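Rosalba Mancuso
Thread on keeping a family language going when only one parent speaks it. I've been asked about this a lot since the school meeting in October, so I'm putting it all in one place.

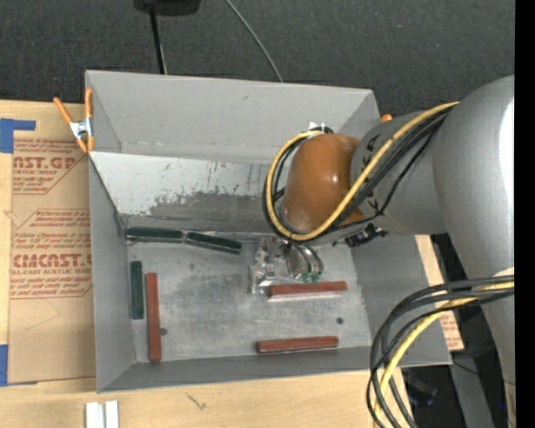

1/ My mother's people came from a hill village and spoke the dialect of that village. It has no agreed spelling and no schoolbooks. I grew up hearing it in the kitchen and answering in English. At 40 I could follow every word and could barely put a sentence together.

2/ That is very common. Linguists call people like me receptive bilinguals. You understand, but you don't produce. If a receptive bilingual has children and nothing changes, the children usually get a few food words and some swearing.

3/ My son was three when I decided to change it. My husband speaks English only. I was relearning as I went, so I was often one week ahead of a toddler.

4/ What worked first was tying the language to one part of the day. We picked bath and bedtime. From 6:30 in the evening until lights out I spoke dialect and nothing else. If I didn't know a word, I pointed or talked around it and looked it up later.

5/ I tried all day, every day for a month before that. It was too much. I got tired, he got confused about why I kept stopping, and my husband felt shut out at dinner. One fixed slot was easier on everyone.

6/ For words I leaned on Morena Mazza, who runs the Ruggiero reading circle. She has been recording older speakers and typing up what they say. Her list had 256 household words on it when she sent it to me. I taped it inside the bathroom cabinet.

7/ Some of those words I had never heard. Some I had heard differently, because my grandmother came from the lower end of the valley. Morena's advice was to use my own family's version and write hers next to it. I still do that.

8/ On spelling: don't wait for it to be settled. I write the way it sounds to me. My cousin writes it another way. We can read each other's messages fine.

9/ Books. There are very few. I take plain picture books in English and say the story in dialect. He is six now and objects when I change the plot, so I have to be consistent.

10/ Other speakers matter more than books. Until he was four he thought it was a thing only I did. Then we went to a lunch with 60 people, most of them over 50, and he heard it from every table. He talked about that for days.

11/ He answers me in English more than half the time. I used to correct him. Now I repeat what he said in dialect and carry on. He picks up more that way and there's less arguing at bedtime.

12/ Several people have asked if it slowed down his English. It didn't. His teacher noticed a few mixed sentences in kindergarten and they went away. I can only speak for one child.

13/ People also ask why I bother, when standard Italian would be more useful. He can take Italian in high school. There is no class anywhere for this one. If he doesn't get it from me and my mother, he won't get it.

14/ My mother was against it at first. She was punished at school for speaking it and was told it was bad Italian. It took her most of a year to stop switching to English when he walked in. They now play cards in it.

15/ If you want to start: pick one slot in the day, find one older speaker who will answer questions by phone, and record that person with their permission. Label the recordings with the name and the village. I have a box of tapes from my uncle with neither.

16/ Morena's circle meets on the first weekend of the month and people can join by phone. Message me and I'll pass your name along. She is looking for anyone with family from the lower valley, especially for farming and weather words.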